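Galeck Kivi Folding Clothes Airer
User Guide, Section 4: Loading, Positioning and Drying

4.1 Before you load

The airer must be fully open and locked before any washing is placed on it. If the locking stay has not clicked into its notch, go back to Section 3.

1. Stand the airer on a level floor. On thick carpet, press down on each foot in turn until the frame stops rocking.
2. Leave a gap of at least 50 cm between the airer and any radiator, heater or open fire.
3. Leave a gap of at least 9 cm between the airer and the wall.
4. Raise the side wings only after the locking stay has engaged.
5. Wipe the rods with a damp cloth if the airer has been in storage. Dust left on the rods will mark pale fabrics.

CAUTION: Do not place the airer on a staircase, on a landing or in front of a door used as a way out.

4.2 Spinning

Washing should come out of the machine spun, not dripping. Use the fastest spin the care label allows. Items washed by hand should be rolled in a dry towel and pressed before hanging. The Kivi has no drip tray. A tray is sold separately as the Piltuden floor tray and slides between the feet from either end.

Note — Wool and other knitted items are not to be hung from the rods while wet. Lay them flat across the top rack on a towel and turn them once.

4.3 Loading order

1. Start with the heaviest items. Place these on the lower rods, close to the middle of the airer.
2. Load both sides evenly. Do not fill one wing while the other is empty.
3. Hang trousers by the waistband, with pockets pulled out.
4. Fold towels over a single rod so that one side hangs lower than the other. The two layers then part slightly and air can pass between them.
5. Spread sheets over two or more rods. A sheet folded in four over one rod will stay damp along the fold.
6. Place socks and small items last, on the short rods at the ends.

Leave one rod free between thick items. Thin items such as pillowcases may use every rod. 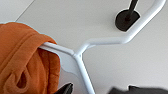
One Kivi owner wrote to the Galeck help desk that towels hung on every rod were still damp the next morning, and that moving them to every second rod, with the window open a crack, had them dry by teatime. The help desk gives the same advice for bath mats and dressing gowns.

4.4 Room conditions

Drying time depends on air movement more than on heat. A closed, warm room soon fills with moist air and drying slows down.

1. Open a window slightly, or switch on the extractor fan if the room has one.
2. Keep the door to the rest of the house shut.
3. If a dehumidifier is used, place it level with the lower rods and point the outlet along the length of the airer. The Pranano 300 is suitable for a full load in a small room. The Pranano 430 should be chosen for larger rooms or for unheated rooms in winter.
4. Empty the dehumidifier tank before leaving the machine to run overnight.

CAUTION: Do not cover a heater or dehumidifier with washing. Do not drape a sheet over the whole airer to hold in warm air from an electric heater.

4.5 Turning and unloading

Turn thick items once, halfway through drying. Check seams, cuffs and waistbands before taking anything down — these dry last. Items that feel cool to the touch normally still hold some moisture.

Unload in the reverse order, taking a little from each side. Lower the wings only when they are empty.

4.6 If washing smells musty

The load has taken too long to dry. Wash it again, hang it with wider gaps and increase the air flow. If the smell comes back, clean the washing machine drawer and door seal as described by the maker of the machine.

For cleaning and storing the airer, see Section 5.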